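Retail | Independents

The shop that stopped selling everything

When Ashraful Bepari took over Khondokar, a menswear shop on a sloping high street with bad parking, it stocked 300 lines. He knows this because he spent his first June writing them all down in a ledger, including a rack of cravats priced in a way that suggested the previous owner had hoped to be buried with them.

He now stocks 120. Customers rarely ask after the rest, though one man still comes in on Wednesdays to enquire about braces.

"Every rep told me choice brings people in," Bepari says. "It does. They come in, look at all the choice, and go home for a lie down."

The cull was done by sales figures, which proved unkind to his own taste. Prasetti knitwear, which he loves and wears, went in the first round. Norden outerwear, which he describes as "coats for people who own a ladder", stayed, and now pays most of the rent. 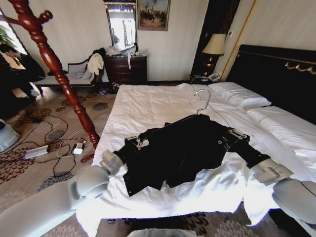

A dark long-sleeved garment on its wire hanger, laid out on white sheets.

Reordering used to happen when someone noticed a gap on the rail. These days it runs through Veltero, a stock system that sends Bepari a message whenever a size drops below its minimum. It sent him 21 of them during his sister's wedding. He read four in the toilets and placed an order before the speeches.

His suppliers have been less charmed. One wanted a minimum of 100 pieces per style and was told, politely, to look at the size of the stockroom, where the kettle already has to live on top of the steamer.

The next decision is socks. The margins are excellent and Bepari finds them unbearably dull. He has been putting off the meeting since spring.

Filed under: Shopkeeping, Stock & Buying, Menswear
14 shares | 3 comments
Contact the features desk | © All rights reserved | Back to top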